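Section 7: Wool and Hand Wash cycles

7.1 Before you start

The Wool and Hand Wash cycles on the Fendedari 31 front loader use a slow drum action and a reduced final spin. They are intended for knitwear and other garments whose care label permits machine washing on a wool setting. Garments labelled dry clean only must not be washed in this machine.

Check that the transit bolts have been removed (see Section 2) and that the cold water tap is fully open. The hot water tap may stay closed for both cycles.

CAUTION: Do not exceed 2 kg of dry knitwear per load. Overloading causes felting and may trip the unbalanced load sensor.

7.2 Loading and starting

1. Close all zips and buttons. Empty pockets.
2. Turn knitted garments inside out and place each one in a mesh bag.
3. Load the drum loosely. Mix one large item with smaller ones where possible - a single heavy jumper tends to sit on one side of the drum.
4. Pour liquid wool detergent into compartment 2 of the drawer. Do not use powder or fabric softener.
5. Turn the dial to Wool or Hand Wash. The display shows the default temperature, 30 °C.
6. Press Temp to select Cold if the care label requires it.
7. Press Start. The door locks and the remaining time is shown.

Note: Spin speed can be lowered on these cycles but not raised. Selecting No Spin leaves water in the drum until Drain is pressed.

7.3 Unloading and drying

Wait for the door lock light to go out, then remove the load promptly. Support the full weight of a wet knit with both hands. Lifting it by the shoulders or sleeves will stretch it.

Roll the garment in a dry towel and press along the roll. Do not wring. Reshape it to its original measurements and dry it flat, out of direct sunlight and away from heaters.

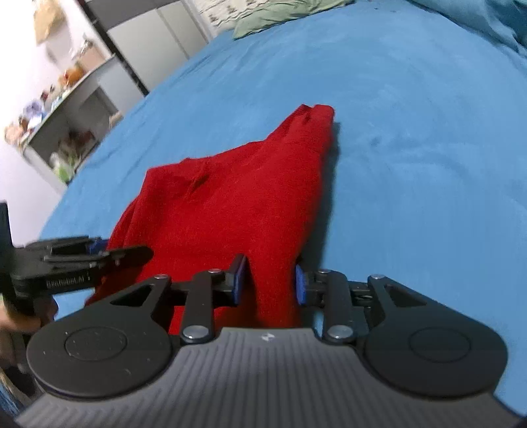
Turn the garment once the upper side feels dry. Heavy ribbing at the cuffs and hem takes longest and should be checked before the garment is put away. Do not tumble dry unless the label allows it.

7.4 Colour run

New or strongly coloured knitwear may release dye during the first few washes. Wash it separately on Cold. If colour has run into other items, do not dry them - rewash straight away on Cold with fresh detergent.

After a load that has released dye, run Drum Clean with the drum empty. Wipe the grey door seal with a damp cloth, including the lower fold.

7.5 Error codes on these cycles

E7 - Unbalanced load. Pause the cycle, wait for the door to unlock, rearrange the items and press Start.

E13 - Slow fill. Check the tap, the inlet hose for kinks, and the inlet filter (Section 9).

If either code returns after two attempts, switch the machine off at the wall and contact Giannakopoulos Service, Plestville. Have the serial number from the inside of the door ready.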